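Another Season, Another Face

The new Jatska campaign went up on the side of the parking garage near my bus stop in September, and I have been looking at it twice a day ever since. Twenty feet of gray coat. One model, lying down, because apparently no one in a coat ad is allowed to stand up and wait for a bus in it.

The press release calls it "a return to honesty." I've been reading these things long enough to remember that last fall was also a return to honesty, and that the spring before that was "a quiet rebellion," with the same coat in beige. The coat is $711. In beige it was $704. So the rebellion was a slightly better deal.

I don't mind ads. I grew up tearing them out of magazines and taping them inside my closet door. What I mind is being told that a campaign is news. Three of the style sites I read ran the Jatska pictures on the same morning, with the same quote from the creative director in the same spot, and two of them had the same typo in it. Not one said what the coat is made of. I had to go to the store and turn the label over. It's 24 percent wool.

I asked Uyên Kiều about this, as she used to book models for Cundness and has a higher tolerance for the whole business than I do. Her view is that I'm asking the wrong thing of it. The pictures aren't there to sell coats, she says, they're there so that a department store buyer will think the brand is having a moment and order deeper for spring. Fine. Then send them to the buyer and give me my parking garage back.

She also thinks I'm unfair to the girl lying down, and on that one she's right. The model did a day's work and did it well. Her next two jobs, for Umo and for a perfume I can't pronounce, have already been announced as though she'd been elected to something.

Then there's Lục, which I wanted to like. Small label, four jackets a season, no celebrity anything. Toàn Trương lent me one of his for a week and the shoulders are beautiful. But I went to their page last night and there it was, a "face of the season," and a waiting list with 2,000 names on it, or so the banner claims. I have never seen a waiting list with a number on it that wasn't a nice round one. The jacket Toàn bought off the rack two years ago had no face, and he walked in and paid for it.

I'll probably still try theirs on again when the heavier cloth comes in. I'd like to see whether the lining has been changed, and whether the pockets are still real or have gone the way of everybody else's pockets. 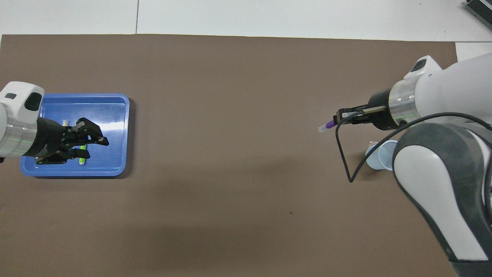

Blue tray, two light green sticks.

A couple of you wrote in after the last post to ask if I'd ever bought anything on account of an ad. Yes, once. A pair of Umo boots, in a picture with a horse. They leaked at the left heel by the second month and I wore them two more winters anyway with a plastic bag inside, so take my advice on outerwear with that in mind.

Comments are open again. Please stop sending me the discount code for the gray coat.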